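Call for Participants: Table Clearing and Small-Item Packing Sessions
2 min read
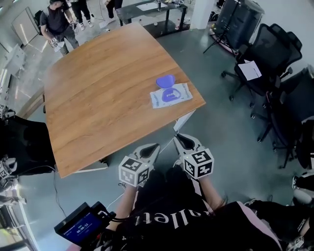 Valtau is recruiting adults for paid sessions of tabletop work at its Panudov site. The work consists of picking up light household items, moving them across a table, stacking them and packing them. Typical items are paper packages, plastic lids and small containers. Nothing on the item list is sharp or made of glass.

Tasks

Each session contains 3 blocks. In the first, items are moved one at a time between marked positions. In the second, a lid or container is placed on top of a package and then taken off again. In the third, a mixed set is packed into a carton and the table is cleared. Every repetition is timed. A dropped item is left on the floor until the timer stops, then returned to its start position and the repetition is logged as incomplete.

Requirements

Participants must be 18 or older, able to stand for the length of a block, and free of wrist or shoulder injury. Both hands are used. Previous packing experience is not required. Wear closed shoes, as the floor is concrete. Sleeves should end above the wrist. Long hair may be worn loose or tied. Rings and bracelets are removed before the first block.

Chairs are available between blocks. Water is provided, but drinks are kept off the work tables.

Payment

Participants are paid per completed session, by bank transfer, at the end of the month. A session stopped early by staff is paid in full.

How to apply

Send your age, preferred hand and available hours to the Valtau recruitment desk, quoting reference 1859. Morning sessions fill first. Applications close at the end of January.

4 shares · 0 comments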